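Week 2 handout: getting the words down

Right, this is the page I promised you after the first session on clear writing. Keep it by the kettle.

Start with the sentence you'd say out loud. If you were telling a friend about the parking at Moura, you wouldn't say "vehicular access is subject to limitation" – you'd say "you can't park there after six". Write that one down first and fiddle with it later (or don't!).

For February's group I asked for 1000 words on a first job, then made everyone cut it to 200. There was groaning. The short ones were so much better, and I still have my favourite pinned up.

Things to bring next time:
A pencil, please, because we'll be scribbling on each other's pages
Your 200-word piece, printed double spaced
One letter or leaflet that annoyed you (mine is from Jinex and it's a beauty)

If you get stuck, set a timer and write 100 words without stopping. Spelling doesn't count. I do this most mornings and plenty of it is rubbish, but there's usually a line I can keep.

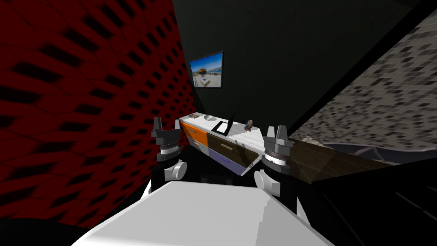
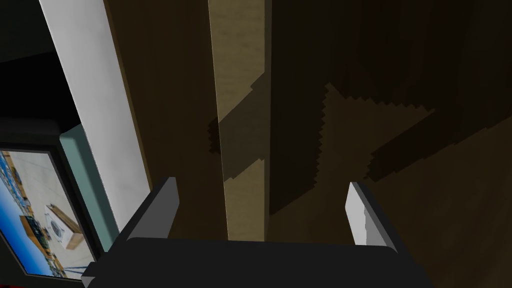
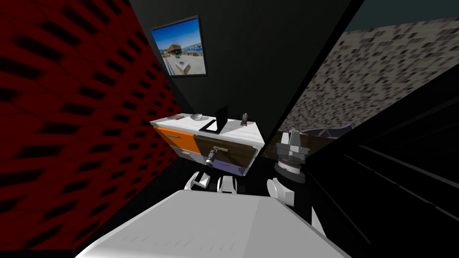
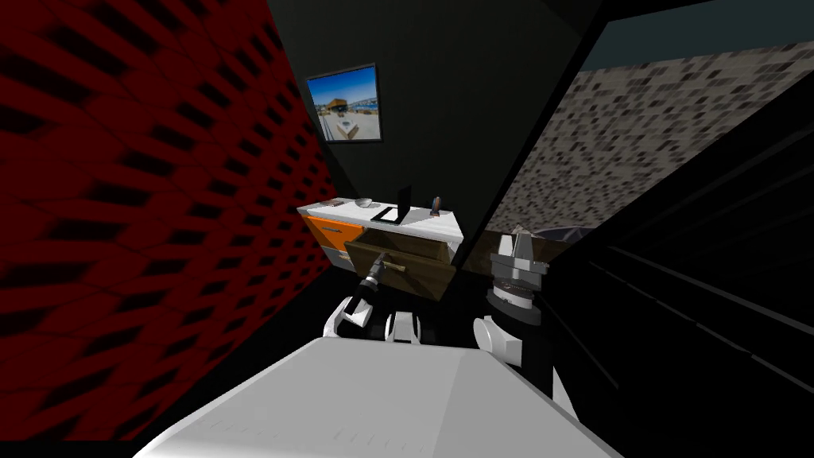

Leobardo Meléndez
Course tutor, Feruleo Evening Classes

Reading for next time is the Fekard leaflet, both sides.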